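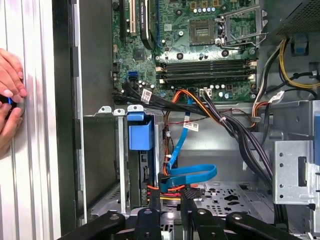
Programa Drutum: formação em reparação de pequenos aparelhos
Relatório intercalar à Clollia

O presente relatório cobre o segundo período de financiamento e segue a ordem do modelo que nos foi enviado, com uma exceção: a secção "Histórias de sucesso" foi omitida. Temos algumas pessoas satisfeitas e uma delas até escreveu uma carta simpática, mas com os dados de que dispomos não sei distinguir o que se deve ao programa do que teria acontecido sem ele, e prefiro deixar o espaço em branco.

1. Inscrições e frequência

Inscreveram-se 72 pessoas nas duas localidades, Mokgethi e Kirkgate. O número vai agradar a quem lê apenas a primeira página. Convém juntar-lhe outro: chegaram à última sessão 23. A proposta inicial, que eu própria assinei, previa uma taxa de conclusão muito acima disto e não explicava de onde vinha a previsão. Fui à procura da origem nos ficheiros antigos e encontrei uma folha de cálculo em que a percentagem tinha sido escrita à mão numa célula, sem fórmula nem fonte.

As desistências concentram-se entre a segunda e a quarta sessão. O inquérito telefónico que fizemos depois não ajuda muito, porque quem atende costuma ser quem tem uma razão apresentável para dar. "Falta de tempo" foi a resposta mais comum. Suspeito que uma parte destas pessoas queria arranjar um aparelho concreto, percebeu que o curso começava pela teoria da corrente alternada e foi-se embora. Em Kirkgate mudámos a ordem das matérias a meio do período e as faltas diminuíram um pouco, embora isso tenha coincidido com o fim das chuvas. Não atribuo o efeito a nenhuma das duas coisas.

As sessões de sábado à tarde tiveram melhor frequência do que as de fim de dia. É o único resultado deste capítulo que me parece sólido, por se ter repetido nos dois sítios e com formadores diferentes.

2. Aparelhos reparados

A Clollia pede um indicador de "aparelhos desviados do aterro". Continuo a achar que o indicador mede outra coisa. Um ferro de engomar que sai da oficina a funcionar pode avariar na semana seguinte; outro que sai por reparar pode voltar para um armário e ficar lá dez anos. Nenhum dos dois diz grande coisa sobre o aterro.

Feita a ressalva, a contagem do período é a que consta do anexo, e inclui apenas aparelhos que foram testados por um formador antes da entrega. O relatório anterior incluía também os que o proprietário declarava funcionarem em casa. Quem comparar os dois documentos verá uma descida, e peço que não seja lida como uma quebra de atividade. Mudou o critério. Se a Clollia preferir o critério antigo, podemos voltar a ele, mas gostaria de ter esse pedido por escrito.

Seguimos por telefone os donos de 17 aparelhos, três meses depois da entrega. Onze continuavam em uso. É uma amostra pequena e escolhida por quem deixou um contacto legível, portanto sugiro que não apareça em nenhuma apresentação com um gráfico circular ao lado.

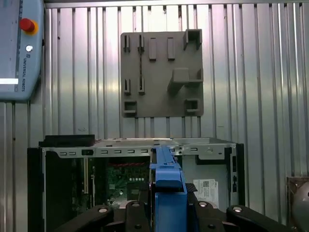 3. Materiais de formação

O manual foi entregue com atraso. A versão inicial era uma tradução de um curso técnico pensado para quem já trabalhava na área, e os participantes de Mokgethi disseram-no sem rodeios na primeira semana. Reescrevemos os capítulos sobre segurança elétrica e medição com multímetro. Os restantes ficaram como estavam por falta de orçamento, e nota-se: o capítulo seis manda consultar uma tabela que não existe.

Também não foi feita a versão em vídeo prometida na proposta. Pedimos dois orçamentos, ambos acima da verba prevista. Confesso que não insisti. Os cursos em vídeo que consultei para preparar o caderno de encargos tinham muitas visualizações e quase nenhuma informação sobre o que as pessoas ficaram a saber fazer, e a verba parada parece-me menos grave do que a verba gasta num produto que ninguém avalia. Proponho transferi-la para ferramentas. 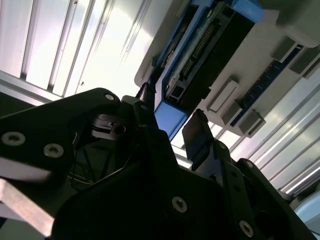
As ferramentas são, aliás, o ponto em que o programa mais falhou por culpa própria. Os estojos comprados para os participantes traziam chaves de fenda e Phillips em tamanhos generosos e quase nada para encaixes interiores. O comprador terá visto "estojo completo" no catálogo e acreditado. Ora, grande parte do que se quer abrir está fechada com parafusos de sextavado interior, de cabeça escareada, como os que se veem no suporte preto, com o aro prateado e o encaixe escuro ao centro, e em vários modelos de batedeira o fundo do encaixe é pouco fundo e cede à primeira chave mal ajustada. Perdemos sessões inteiras a extrair parafusos estragados. Um jogo de chaves sextavadas decente custa pouco e devia ter sido a primeira linha da encomenda. Não era sequer a última.

A reposição já foi pedida. O fornecedor indica seis semanas; contem com mais.

4. Emprego e rendimento

O modelo de relatório pergunta quantos participantes "obtiveram rendimento adicional em resultado da formação". Quatro pessoas disseram que sim. Duas já faziam reparações pagas antes de se inscreverem, uma montou banca no mercado de Mokgethi com um primo eletricista, e da quarta só temos uma mensagem curta. Mantenho o número porque o modelo o exige, mas não o usaria para justificar a renovação do financiamento nem para a recusar.

A ideia de que um curso destes cria oficinas estava na proposta e agradou na altura. Uma oficina precisa de uma renda suportável, de peças e de clientes que prefiram pagar o arranjo a comprar novo, e nós não trabalhamos em nada disso. Em Kirkgate, uma torradeira nova custa menos do que a hora de trabalho que um técnico teria de cobrar para a abrir.

5. Despesa

A execução está abaixo do previsto, sobretudo pelo vídeo não realizado e pela contratação tardia do segundo formador. A rubrica de deslocações foi ultrapassada. A previsão supunha um formador residente em cada localidade, e durante boa parte do período houve um só, a fazer a estrada nos dois sentidos. Os recibos estão no anexo, incluindo dois de combustível cuja data mal se lê e que aceito ver recusados.

6. Próximo período

Pedimos autorização para reduzir o número de vagas e alongar o curso em duas sessões práticas. Sei que isto piora o indicador de inscritos. Pedimos também que o inquérito de satisfação seja substituído por uma prova prática simples no fim: um aparelho com uma avaria conhecida, uma hora, e um registo do que a pessoa tentou. O inquérito atual dá notas altas a tudo, incluindo ao capítulo seis.

Falta decidir se o grupo de Mokgethi recomeça em junho ou depois das férias escolares. A sala está reservada para as duas hipóteses e precisamos de libertar uma delas com três semanas de antecedência.

Palesa Buthelezi
Coordenação do programa

Última atualização: sábado, 17h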